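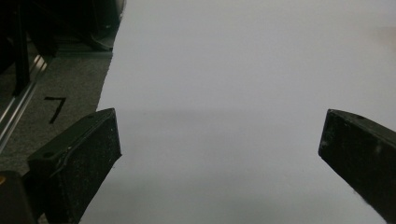

4. Setting up the cutting table and laying out your first pattern

Read all of section 4 before you start. Takes 30 minutes if the table's already assembled, longer if not (go back to section 3).

4.1 Before you begin

You will need:
Flundo folding table, legs locked
Pattern paper, plain, off the roll or flat sheets
Brostora tape measure
Long ruler, metal if you have one
Soft pencil, rubber
Weights (tins from the cupboard are fine)
Paper scissors. NOT your fabric scissors

Caution: fabric scissors go blunt on paper very quickly. Keep the two pairs apart. Tie a bit of ribbon on the fabric pair if more than one person uses the room.

4.2 Levelling the table

1. Stand the table where you can get at both long sides. If it has to go against a wall, put a short end to the wall.
2. Check all four leg locks. Each one should click. No click, not locked.
3. Press down on each corner in turn. Any rocking, turn the foot on that leg anticlockwise, half a turn at a time, till it stops.
4. Wipe the top with a dry cloth. Damp cloth leaves the surface tacky and the paper will drag.

Caution: do not lean or sit on the drop leaf. Not made for it.

Note: on older tables the feet screw the other way. If it gets worse, turn it the other way.

4.3 Flattening the paper

Paper off the roll will want to curl back. Don't fight it with tape straight away.

1. Cut the length you need plus 20 cm.
2. Roll it loosely against the curl, hold for a minute, let go.
3. Lay it on the table, curl side down.
4. Weights on the corners first, then along the edges.
5. Still curling? Leave it overnight with something heavy on top. Or iron it, dry iron, lowest setting, no steam.

Caution: steam will cockle the paper and you will have to start again.

Joining two sheets: overlap by 2 cm, tape along the whole join, then turn over and tape the back as well. Draw a short line across the join in pencil before you tape, so you can see straight away if its slipped.

4.4 Drawing the base lines

1. Check the edge of the paper with a set square. Roll ends are hardly ever cut true. If it's out, rule a fresh line and work from that.
2. Rule the centre front line down the right-hand side, 5 cm in from the edge.
3. Square across at the top. This is the shoulder line.
4. Measure down for bust, waist, hip. Use your own figures from the chart in section 2, not the ones printed on the packet.
5. Label every line as you go. You will not remember which is which.

Note: pencil only at this stage. Ink shows through on pale cloth.

Note: Ga-eun Yoo wrote the Mikodska skirt sheets and she squares everything from the waist, not the shoulder. If you're working from those, follow the sheet and skip steps 3 and 4.

4.5 Checking before you cut

1. Measure the side seams, front and back. They must match.
2. Measure again with the tape on its edge round the armhole. Flat tape reads short on a curve.
3. Grain line marked on every piece? With an arrow at each end?
4. Seam allowance on or off? Write it on the piece. "SA incl" or "no SA".
5. Notches. Single for front, double for back.

If a seam doesn't match, split the difference between both pieces. Anything over 1 cm, go back to your measurements, somethings wrong further up.

4.6 Cutting the paper

1. Rough cut first, well outside the line.
2. Then cut on the line, long strokes, scissors resting on the table.
3. Turn the paper, not your wrist.
4. Punch a hole at the top of each piece and hang it up. Folded patterns crease and the creases throw your measurments out.

4.7 Troubleshooting

Paper slides about: not enough weight, or the table top is dusty. Wipe, add weights.

Paper tears at the corner: tape the back before it goes any further.

Ruler line wobbles: ruler too short. Two rulers end to end is worse, use the table edge as a guide.

Pencil smudging: work from the top down, spare sheet under your hand.

Table dips in the middle: hinge bolts loose. Tighten with the key supplied, see 3.6.

4.8 Reordering paper

Seok plain pattern paper comes in 200 m rolls. Large, so check you've somewhere to stand it. Upright, dry, away from radiators. Short lengths can be had from Jae-in Ryu at the workroom, ask by email and give the length in metres.

Sheets revised 13th April. If yours has no section 4.8 it's the old set, steps in 4.4 are in a different order.

Next: section 5, pinning and cutting cloth.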